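Brosturley Dexterous Handling Project
Progress report to the Sernlow Fund, second period

Since our last report the project has moved from setting things up to teaching, and it has been the most enjoyable stretch of work so far. When we wrote to you in spring the hand had just arrived, the control glove was still misreading the operator's thumb, and we had no recorded demonstrations worth keeping. We now have 200 that we are happy to train on, a second operator who can run a session alone, and a first learned behavior that does something recognizable on the table.

What we set out to do this period

The plan you approved had 2 main goals. The first was to get good demonstrations of a person guiding the hand through small, fiddly handling tasks by remote control. The second was to compare that with showing the task directly, where the operator takes hold of the arm and moves it through the motion. We said we would use everyday objects wherever we could, keep the table plain, and save every session, including the bad ones.

Remote control

Most of our time went here. The operator wears the glove, sits to one side of the table and watches both the hand itself and the wrist camera on a monitor. Finger motion is mapped from the glove to the robot hand joint by joint, with a correction for the thumb, which sits at a very different angle from a human one. That correction took almost 7 weeks to get right, far longer than we had budgeted. The early version was fine for grabbing a block or a cup, where any reasonable squeeze will do. It fell apart as soon as we asked for a light pinch, and operators told us it felt like working in ski gloves.

The fix was pleasingly simple in the end. At the start of each session the operator touches the thumb to each fingertip and holds it for a moment, and the software uses those poses to adjust the mapping for that person's hand. The whole routine takes less time than putting the glove on. Sessions after the change are smoother to watch and much less tiring to do!

With the thumb behaving, we moved on to the puzzle cube. We picked it because it punishes sloppy contact: press too hard and the layers bind or slip out of line, press too lightly and the cube slides on the table. The first task is only to take hold of it and steady it. The second is to turn it so that another face points toward the camera, and the third, which we have barely touched, is to rotate a single layer.
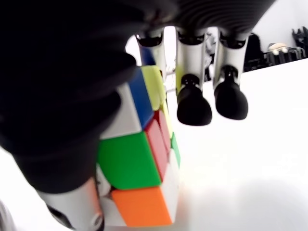 Steadying came along quickly. Our more experienced operator could do it reliably within a morning, and the newer one was close behind by the end of the same week. Turning the whole cube is harder, mostly because the operator has to let go with some fingers while keeping enough contact with the others, and there is no sense of touch coming back through the glove. People learn to judge it by eye. We have started asking operators to talk through what they are watching for as they work, and those notes have already changed how we place the monitor.

Showing by hand

Guiding the arm directly is quick to learn, and visitors take to it right away. For reaching, lifting and setting down, it gives clean recordings with very little practice. The trouble is the fingers. One person can't comfortably move the arm and pose several fingers together, and the operator's own hands end up in the camera view, where the learning software would treat them as part of the task.

We tried a mixed approach, with the arm guided by hand for the approach and the glove taking over for the grasp. It works better than we expected — the approach is steadier than with remote control alone, and the switch is hardly noticeable once you've done it a few times. We would like to make this our standard method for the next period. The recordings need a small change so that the handover point is marked automatically, and that work is under way.

Training results

The first learned policy, which we have been calling Huaranga, was trained on the steadying task only. It closes on the cube and settles without help when the cube starts near the middle of the table. Toward the edges it hesitates, and sometimes it closes too early. We think this is a gap in what we showed it: our operators liked to put the cube back in the same comfortable spot between recordings. From August on, the start position has been picked by the software and shown on the monitor, and the newer recordings are far more varied.

We haven't trained anything on turning the cube yet. The recordings are good, but we want more of them first.

Problems and delays

The thumb correction pushed the layer rotation task into the next period. We also lost time to a storage fault that left 6 sessions with video and joint data out of step. Those have been set aside and aren't part of the total given above. Recordings are now checked for timing before the operator leaves the table.

Spending is in line with the plan. The fingertip pads are wearing faster than we allowed for, and we have moved a small amount from travel to spares to cover them.

Next period

We will collect mixed-method recordings of the turning task, retrain Huaranga with the varied start positions, and make a first serious attempt at rotating a layer. We also want to bring in operators from our partner workshop at Jumport, who have no background in robotics. If the session-start routine holds up with them, we'll feel much more confident about the written guide we promised you.

The recordings and session notes can be shared with the fund on request. If you would like to come and try the glove yourselves, please do — the cube is on the table most mornings, and we can have a new person set up before the coffee is ready.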